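Politique apprise sur un KUKA : que vaut vraiment un taux de réussite mesuré toujours dans le même bac ?

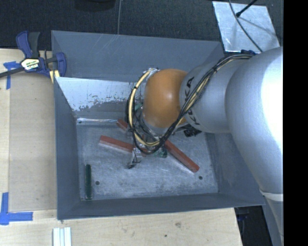

Guido Santoro

Bonjour à tous, je reprends un sujet de thèse laissé par un collègue et j'ai un souci de méthode plus que de code. On apprend à un bras KUKA à déplacer des bâtonnets dans un bac à parois inclinées, par imitation puis avec une phase de renforcement. L'idée des parois, c'est que les pièces redescendent vers le fond et que le robot peut enchaîner les essais la nuit sans que je vienne tout remettre en place (j'ai essayé de le faire à la main, plus jamais !).

On a 900 essais d'évaluation, et 202 échecs. Mon encadrant voudrait écrire « 77,6 % de réussite » dans l'article et passer à la suite. Moi ça me gêne, parce que l'état de départ de chaque essai, c'est l'état final du précédent. Quand un bâtonnet se colle contre une paroi, on peut avoir toute une série d'échecs sur la même configuration, et puis plus rien pendant des heures. Est-ce que je peux quand même donner un intervalle de confiance classique ? Et est-ce que quelqu'un a déjà eu des remarques de relecteurs là-dessus ? On soumet en décembre, donc j'ai encore un peu de marge, mais pas énorme.

Lino Bortolotti

Salut Guido, non, l'intervalle binomial classique ne va pas, il suppose des essais indépendants et les tiens ne le sont pas du tout. Il sera trop étroit, et un relecteur un peu attentif le verra tout de suite. On s'est fait avoir exactement comme ça sur le projet Preltton : une jolie barre d'erreur minuscule, et un rapport assassin.

Ce que je ferais, dans l'ordre de l'effort. D'abord tu traces simplement succès et échecs en fonction du numéro d'essai, sans rien lisser. Si les échecs arrivent en paquets, ça saute aux yeux. Ensuite tu fais un bootstrap par blocs — tu rééchantillonnes des séries d'essais consécutifs au lieu d'essais isolés — avec des blocs plus longs que tes paquets d'échecs. Tu essaies plusieurs longueurs et tu regardes à partir de quand l'intervalle arrête de s'élargir. C'est dix lignes de Python.

Et surtout, si tu peux, refais une petite campagne à côté avec des positions de départ tirées au sort et remises à la main. Je sais, c'est pénible, mais même une matinée suffit pour voir si les deux chiffres racontent la même histoire. Chez nous l'écart était de plus de 2 points, ce qui n'a l'air de rien, sauf que c'était justement l'avance qu'on revendiquait sur la méthode de référence...

Pense aussi à noter si le bac a bougé entre deux sessions. Une bride qu'on desserre pour nettoyer, et la politique ne voit plus tout à fait la même chose.

Evaristo Lo Presti

Perso je mets le pourcentage et le nombre d'essais et personne ne m'a jamais rien dit. Après c'était pour un atelier à Atidville, pas une grosse conférence.

Guido Negri

D'accord avec Lino pour les blocs. J'ajouterais juste qu'il faut séparer deux questions : la réussite en régime autonome (la tienne, avec les pièces coincées et tout le reste) et la réussite depuis un départ aléatoire. Les deux sont intéressantes, et si tu donnes seulement la première, dis-le noir sur blanc dans la section expériences. Regarde aussi combien d'essais il faut pour sortir d'une configuration coincée, à mon avis c'est un résultat en soi et ça remplirait bien une demi-page. Par contre, ne retire pas les séries d'échecs « parce que c'est le bac » : ton robot travaille dans ce bac, elles comptent.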